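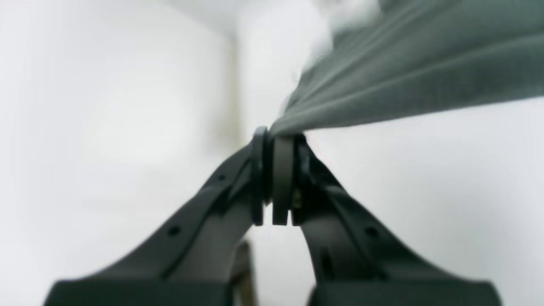 March 5, 2024. Notebook, allowance ledger (Pumex)

Continued with the jar split. A child gets 100 points in the week, and the ledger must divide them into spend, save and give. With the shares 50 / 33 / 17 the sum is correct, but when the parent changes one share, the other two do not move. I wrote a small fix. The rest goes always to save, and the parent sees it before pressing OK.

Imported the old Stotwood file again. 1,372 rows, all accepted now. Last time the rows with a negative amount were refused, and these were only the loans from parent to child. We must keep them, the loan lesson depends on it.

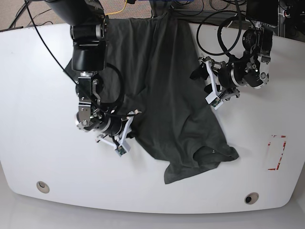 Page last changed: March 5, 2024

Interest: still not decided if we pay it weekly or monthly. Kondlow pays monthly and I find it too slow for a child of seven. I prefer weekly, with the amount rounded up to a full point. Please write under this entry if you disagree.

The word "debit" is still on the child screen in two places. Change to "money out".

To do: test the loan with an early payback. Ask Hlongwane for the school worksheets, they need them back in May.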